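Home and Kitchen Tips: Feeding Family and Guests After a Funeral

Posted Aug 23, 2026

When a family asks you to handle the meal after a service, start with the kitchen you will be using. Go over the day before if you can. Check that the oven lights, find the breaker for the coffee urns, and see how many outlets work along the serving wall. Two urns on one circuit will usually trip it.

Get a head count from the family, then plan main dishes for that number and desserts for a little less. For 100 people we figure seven deep pans of a baked main dish, seven pans of sides and a double batch of rolls. A full-size steam table pan gives smaller portions than you expect once people start serving themselves, so cut casseroles into squares before they go out.

Ham is the easiest meat to manage. Have it sliced at the store, lay it in the pan with a cup of water or pineapple juice, cover tightly with foil and warm it at 325 degrees. Chicken holds well too, but leave the foil loose if it has a crust. Mashed potatoes can go in a slow cooker on low with extra butter and milk. Stir them every half hour.

Keep hot food at 140 degrees or above and cold food at 40 or below. Services run long and processions run longer. Wait to pull anything out of the oven until the first cars are back from the cemetery. Potato salad and deviled eggs stay in the refrigerator until people are in line.

Labeling dishes

Masking tape on the bottom of the dish, name and phone number in permanent marker. Tape on the side comes off in dishwater. If a dish arrives with no name, write down what was in it and who carried it in. We use the Flekmont freezer tape because it holds through a wash, but plain painter's tape will do if you press the edges down.
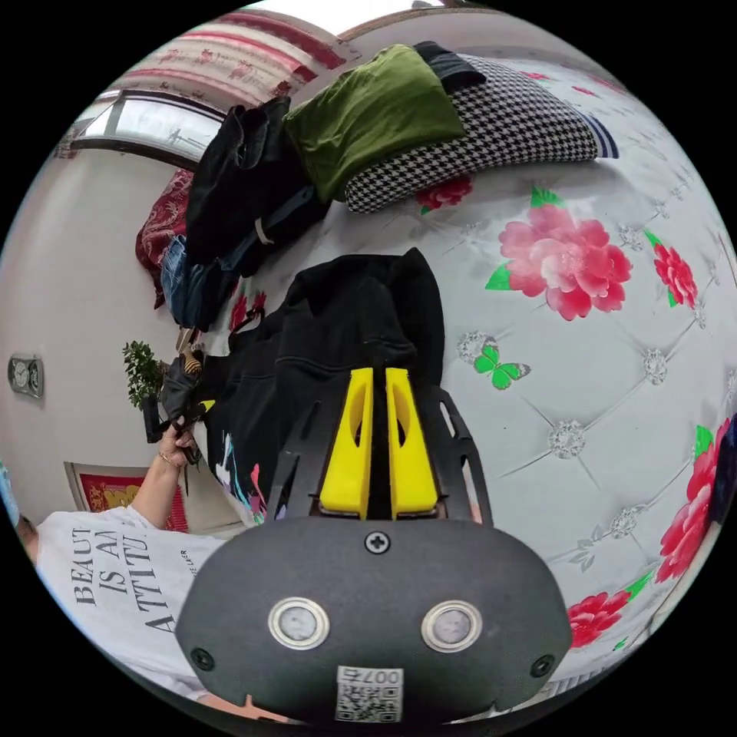

How far ahead can the casseroles be made?

Most baked casseroles can be put together the day before, covered and refrigerated, then baked the day of the meal. Add crumb or chip toppings just before they go in the oven. A cold pan needs 15 to 20 extra minutes. For anything earlier than the day before, freeze it unbaked and thaw it in the refrigerator overnight, or two nights for a deep pan.

Food for the house

The family will need meals at home as well, often for a week or more. Send food in foil pans so there is nothing to return. Write the oven temperature and time on the lid. Small portions are better than large ones after the first few days, when the out-of-town relatives have left. Paper plates, toilet paper, ice and coffee are as welcome as another cake.

Put a cooler on the porch for drop-offs and tape a note to the door so the bell stays quiet.

Cleaning up

Soak the baked-on pans first, then wash glasses, then plates. For a scorched pan, cover the bottom with water, add two tablespoons of baking soda and simmer ten minutes. Candle wax on a tablecloth comes up with ice and a dull knife, then a warm iron over a paper towel. Coffee on white linen should be rinsed from the back with cold water before it goes in the wash.

Pack leftovers in flat containers and send them home with the family first. Whatever has sat out more than two hours goes in the trash.

Related: Getting Lily Pollen Out of Fabric | Drying Flowers from a Standing Spray | The Grurnley Pound Cake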